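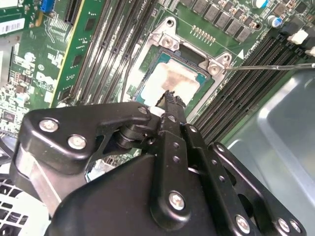

Home | News | Projects | Tooling | Archive | Subscribe

Mimik 3 planner update: contact margins, pose refresh and a new replay tool

The server disassembly work at Sindstead has moved onto the third version of the Mimik planner. Most of the changes are in software that the people running the cell will never open, but they affect how the arm behaves close to a processor socket, so this item goes through them in order. Inger Brøndum wrote most of the new planner code and checked the technical parts below.

The job itself hasn't changed. A used server board is presented in its chassis, with the heatsink already off, and the arm has to work on the processor and its retention bracket without touching the socket underneath. The memory slots stand close by on both sides and limit the directions the gripper can come in from. Old boards also arrive with thermal paste still on the lid of the processor, and that turned out to matter more to the software than to the hardware.

Finding the processor

Version 2 found the processor by looking for the bright rectangle of the metal lid. This was fine on cleaned boards. On boards with leftover paste it often locked on to the edge of the paste patch and reported a processor that was too small and slightly turned. The error was rarely large, but a couple of degrees is enough to put a fingertip on the wrong side of a bracket edge.

Version 3 ignores the lid for alignment. It fits the retention bracket first, using the outer outline and the mounting posts, and then places the processor inside it from the socket model. The lid is only used as a check. If the visible metal disagrees with the bracket fit by more than the set limit, the planner stops and asks for a second view.

The new detector was trained on 3097 labeled wrist camera views. Of these, 554 were held back for testing and never used in training. The labels cover the bracket, the posts, the memory slots and the chassis wall. We didn't label paste as a class of its own. Inger tried it early on and found that the labelers couldn't agree on where a smear ended, and the detector learned the disagreement.

The gripper is in every wrist view, often taking up a lot of it, and version 2 dealt with this by painting a fixed black mask over the lower part of the image. The mask was drawn with the fingers open, so it was wrong whenever they were anywhere else. The mask is now drawn from the joint readings for each image. This recovered a good strip of the board near the fingertip, exactly where the planner needs to see.

Contact margins

The old planner used one clearance value for everything. A value safe enough for the socket made it impossible to find a path between the memory slots, and operators had got into the habit of lowering it by hand in the settings file. Please stop doing this. The setting is no longer read, and changing it will only produce a warning in the log.

Margins are now set per part. The socket area has the widest one and can't be overridden from the job file. The memory slots and power parts have a medium margin. The chassis wall has a narrow one, and slow contact with it is allowed if the force reading stays under the limit. Expansion cards are treated as solid blocks with the medium margin, whatever is mounted on them. That wastes a little room, but modeling each card was more work than it was worth.

Tools that reach in from the side are included in the collision check as well. In version 2 only the gripper and the arm were checked against the board, and anything else in the work area had to be kept clear by careful sequencing. A tool now needs an entry in the cell file with its length and mounting point. If the entry is missing, the planner won't start a job that calls for that tool.

Pose refresh near the bracket

The final approach used to run from a single estimate taken well above the board. Any small shift of the chassis after that point went unnoticed until the force limit tripped. The planner now takes a fresh estimate during the approach and again just before contact. If the new pose differs a little, the path is bent to match. If it differs a lot, the arm backs off along the path it came in on and starts again from the hover position.

Backing off along the same path sounds obvious, but version 2 planned a new exit each time, and the new exit sometimes ran across the memory slots. The replay logs have several of these. No boards were damaged by it as far as we know, although a few slot latches were knocked open.

Planning takes longer as a result. The time budget for the final approach has been raised to 3000 milliseconds, and most plans finish well inside it. If the budget runs out, the arm holds still and the job is marked as paused.

Replay tool

Hafstein, the small viewer that was used internally for checking logs, is now part of the standard install. It loads a job log and shows the wrist camera view next to the planned path, the fitted bracket outline and the force trace. You can step forward and back one image at a time, and you can switch the per-part margins on and off to see which one forced a detour.

The most useful part for daily work is the compare view. Load the same log twice, choose a different planner version for each side, and Hafstein reruns the planning step without moving anything. We used it to go through 422 stored jobs before the switch. Where the two versions disagreed, the difference was mostly down to paste on the lid or the old gripper mask. The rest were cases where version 3 asked for a second view and version 2 had carried on.

Logs from version 1 won't open. They don't contain joint readings at the image times, and there is no good way to add them afterward.

Known problems

Boards with a dark bracket are still hard. The outline fit depends on the bracket being brighter than what surrounds it, and it falls back to the posts alone when that isn't the case. Expect more second-view requests on these.

Strong reflections from a bare chassis panel can be read as a board edge. Turning down the cell light on that side helps for the moment. A proper fix is planned for the January release.

The Erkitz controller drops the force trace if its clock is more than one cycle out of step with the camera. The job continues safely, as the force limit is handled in the controller itself, but the trace will be blank in Hafstein. Restart the clock service and run the sync check before the next job.

Upgrading

Run the cell file converter before installing. It moves the old clearance setting to an archive section and lists any tools that need an entry. Recalibrate the wrist camera afterward even if the last calibration is recent, because the new gripper mask depends on it. Send problem logs to Inger with the cell file attached.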